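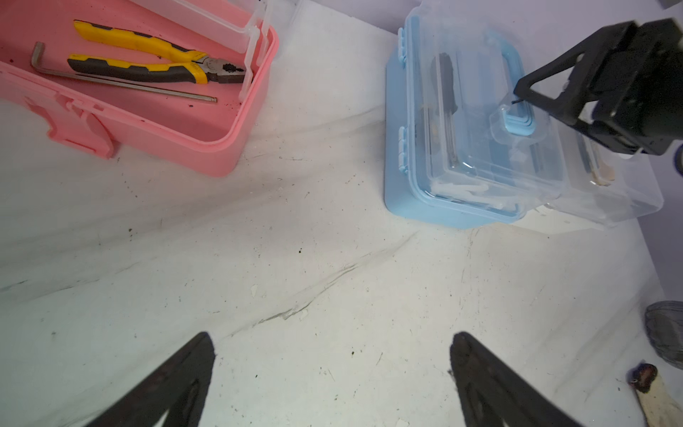

**How do you decide which box a tool goes in?**
By how often it gets borrowed. The pliers and hex keys go out daily, so they share the box with the easiest latch. Everything else is filed by length, which sounds scientific until you meet the long screwdrivers.

## Plaltadico tool box list

A plain-text inventory of the hand tools at the Bristeck workshop, kept so that people stop buying a fourth set of the thing we already own three of.

### What's in it

- `boxes.csv`: one row per storage box, with color, lid type and shelf
- `tools.csv`: one row per tool, 400 rows, of which 66 are hex keys
- `missing.csv`: growing nicely

### Columns in tools.csv

| Column | Meaning |
|---|---|
| `box` | where the tool should be |
| `seen` | where it was last found |
| `grip` | handle color, if it has one |
| `state` | `ok`, `stiff`, `rusty`, `bent` |

`box` and `seen` agree more often than they did in November. Please don't edit `box` to match `seen` and call it tidying.

### Box rules

1. Pink is for everyday tools. Light blue is for long handles.
2. The big clear boxes take whatever won't fit in a colored one.
3. Fasten both latches before you lift a box by its handle.
4. Wipe the grit out before putting tools back. It breeds.

### Known problems

- Hex key sizes were read off worn stamps, and 7 rows just say `small`.
- "Pliers" covers 8 different kinds of pliers. Splitting them is on the list, under everything else on the list.
- Tools on loan to Draltamham still show as `ok`, a statement of faith.

Last full check: Jan 13, 2018. Corrections go in `fixes.txt`, one per line, with the box color first.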